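Katiyar: clasificación de envoltorios y papel de desecho

Ficha del conjunto. Versión 3, revisada en octubre.

Contenido

Katiyar reúne más de 600 grabaciones de recogida de residuos ligeros sobre una mesa: papel arrugado, bolsas de aluminio, envoltorios de plástico fino. Son materiales que pesan poco y cambian de forma cada vez que se tocan, y por eso se guardan aparte de los envases rígidos, que están en Toltska.

Las grabaciones se hicieron en la sala de Brinonside. La mesa es blanca y rectangular, el suelo gris y liso. A la izquierda va una bandeja azul de plástico con los bordes levantados. En cada sesión se cambia la posición de los residuos.
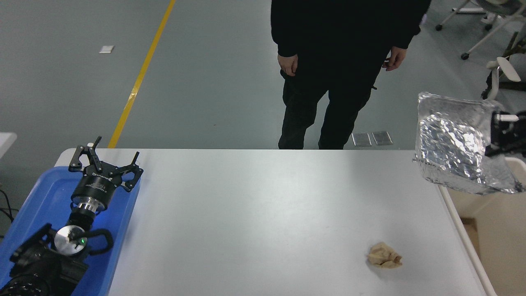

Materiales

papel - hojas de color tostado o blanco, hechas una bola del tamaño aproximado de un puño. Se reutilizan hasta que se rompen.
lámina - bolsas plateadas, con o sin parte translúcida. Si una bolsa mezcla los dos materiales se anota como lámina.
film - plástico transparente sin capa metálica.

Las etiquetas se asignan por el aspecto exterior. No se ha comprobado la composición de ninguna pieza.

Estructura

sesiones/ una carpeta por sesión, numeradas desde 101
etiquetas/ un archivo CSV por sesión
revision/ 200 grabaciones etiquetadas por dos personas

Problemas conocidos

Los brillos de la lámina confunden a veces el contorno con el de la mesa. En las carpetas 101 y siguientes hasta el cambio de lámpara, las sombras son más duras. El papel blanco sobre mesa blanca sigue dando errores de etiqueta - se agradecen correcciones.

Contacto

Etiquetas: Wanda Wieczorek. Archivos y descargas: Mieczysław Głowacki, Flatura.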